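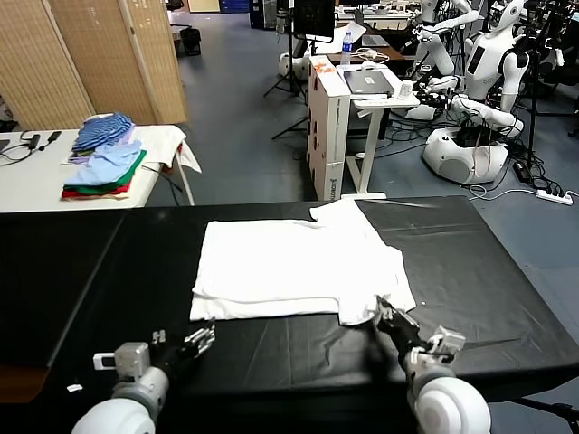

Do the T-shirts need ironing before they are folded?
Ironing is not needed for this set. Smooth the cloth with your flat hand, from the collar to the hem, and go on to step 1.

4.2 Folding a T-shirt on the covered table

Before you start, pull the black cover straight. A small wrinkle in the cover does no harm, but a thick one will show in the fold.

1. Lay the shirt on the table with the front side down and the collar away from you.
2. Bring one side over to the middle of the back. Lay the sleeve back on itself.
3. Do the same with the other side. The two edges should meet but not overlap.
4. Take the hem by its corners and fold it up to the collar.
5. Fold once more and press lightly.

Note: If a sleeve comes out during step 4, open the shirt again and go back to step 2. Please do not push the sleeve in from outside – it makes a lump.

Caution: Do not pull at a printed graphic. Hold the shirt by plain cloth only.

4.3 Making the stack

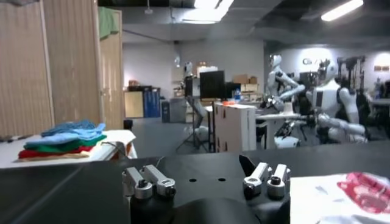

6. Carry the folded piece with both hands to the side table and place it on the stack, with the folded edge towards you.
7. Keep one colour to one layer where you can. Mariama Mensah, who wrote the first Drevness sheet, puts the heavier pieces lowest.
8. Leave the stack near the corner of the table, so that it can be reached from two sides.

Note: A white shirt must not lie directly on a new red or green one until both have been washed once.

Corrections to this section go to Ekow Ackah. Last changed 2024-09-20.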